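Skakberg Refurbished Tower, Dell, for parts or rebuild

Article number: 104
Condition: used, opened and checked by us
Sold by: Hallmont

A black desktop tower for people who like to build the computer themselves. You receive the case with its motherboard, power supply and drive cage. We sell it without a processor, so you can choose the one you need. The side panel is included and goes back on the case when your work is finished.

The drive is held with blue clips, and the expansion slots have blue latches on the rear wall. The power supply has a blue release tab at its end.

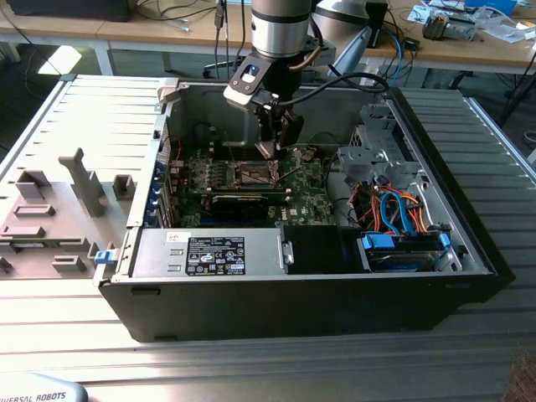
Processor socket

The socket has a metal load plate with a hinge and a lever on the side. Please lift the lever first and then the plate, and do not touch the contact field with your fingers. Put the processor in straight from above — it should need no pressure at all.

Memory and small parts

There are four memory slots on each side of the socket. One module is installed, in the outermost slot of the right bank, and the others are free for your own modules. The coin-cell battery sits in a round holder near the corner of the board.

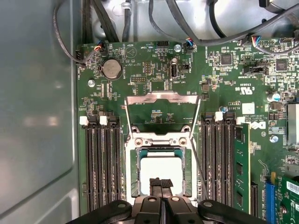 If you add memory, open the white latches before you push the module in. We recommend to replace the battery also, as the age of it is not known to us.

Warranty and return

The warranty is 2 months on the board and the power supply. For questions about which processor will fit, please write to Lies Leemans at our parts desk and mention the article number.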